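Chapter 7
Automation and the Handling of Soft Goods

7.1 Introduction

Folding, sorting and stacking textiles were among the last tasks in the commercial laundry to be given to machines. Washing and drying had been mechanized for decades, and flat sheets could be fed through an ironer with little attention. Garments were a different matter. A shirt has no fixed shape, and two shirts of the same size seldom arrive at the table in the same position.

This chapter considers what happens to the jobs on a folding line when part of the handling is automated. The main case is the Kultari laundry, which employed nearly 400 people when the change began. A second case, the Venckus linen service, is taken up in Section 7.4. 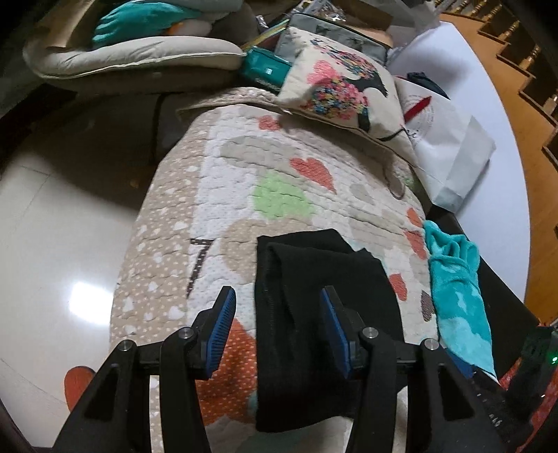

At Kultari, output before the change was 1734 pieces per shift on the line studied. Management set a target of 1826, a modest increase, and stated that no folding positions would be cut during the first year. The effects on the work itself were larger than the target suggests. Folders who had worked at their own pace now worked at the pace of the cell. Skill in folding lost some of its value, while skill in spotting a bad grasp and clearing it gained.

Job grades did not follow at once. Hélène Ross, the line supervisor, kept the old grades until August, although two of the operators were by then correcting faults that had earlier been left to maintenance. The resulting dispute over pay is examined in Section 7.3.

7.2 Terms Used in This Chapter

Handling: the picking up, turning and setting down of a piece, apart from any change made to it.

Grasp failure: any attempt in which the piece is missed, dropped or picked up in more layers than intended.

Residual task: work left to a person after the steps around it have been automated. Residual tasks are often short and irregular – for this reason they are easily left out of job descriptions.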